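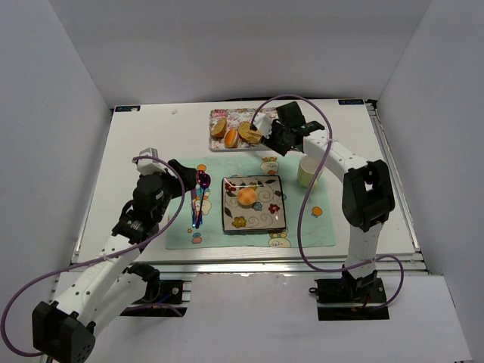

Golshifteh Mirzaei

January, bench notes, table setting work

Started a little after 9. Kulap had left the breakfast things in the gray crate under the sink, so no hunting through cupboards this time. Wiped the white board down first, then the lower surface in front of it.

Layout for the morning: mint-green placemat in the center, square plate on the placemat, floral tray with the bread behind it, cream-yellow cup off the back right corner of the mat. The orange bun goes in the middle of the plate. Bread stays on the tray: the halved bun at the left, the rounded one in the middle, the toast slice at the right.

Placemat. It is the cartoon one with the oranges and little faces around the border. I like it better than the plain linen we had from Stoltstead, which never lay flat after washing. This one was ironed on low with a dish towel on top and the corners stayed down. Wash at 60 from now on. Amado did one at a higher setting and it came out a different size from its mate. The odd one is in the rag drawer, please leave it there.

Plate. The square one with the dark brown rim and the swirls and flowers. Very busy pattern, but the cream ground is light enough that the orange bun shows up fine. I tried it first with the flat side of the rim lined up to the board edge, then turned a few degrees. Kept a note of both in the binder, page 198. The plate rocks slightly on bare board. On cloth it sits still.

Tray. The pink, white and red flower print next to the plate pattern is a lot to look at. Chak-lun thinks we should use one or the other. I would keep both for now, people do set tables like this, and his alternative was the steel tray from Veltholm that shows every fingerprint. The pale cut face of the halved bun stands out well against the print. The rounded bun sits lower on the tray and is easier to miss. Next time try it a little farther forward.

Cup. Went through several places for it. Too near the plate and your sleeve goes in it. Just off the back right corner of the mat is the spot I would use at home, so it stays there until someone objects.

Weight check on the plate and cup together, kitchen scale: 729 g. The scale was reading 100 with nothing on it when I switched it on, so I zeroed it and weighed again. Same number both times after that. New batteries are on the Elidley order.

Crumbs. Whatever we change in the layout, brush the board between settings. There is a soft brush on the hook by the door. The damp cloth just pushes crumbs into the gap along the metal rail at the front and then they need a toothpick.

Stopped at noon. Placemat shaken out and folded in thirds, tray and plate in the crate with a towel between them.

To do
Ask Nazanin if the second square plate was ever found
Steel tray back to Chak-lun
Try the layout mirrored, cup on the left
Toothpicks

K.T. read this at 2 and adds: the iron is on the shelf over the sink now, cord wrapped.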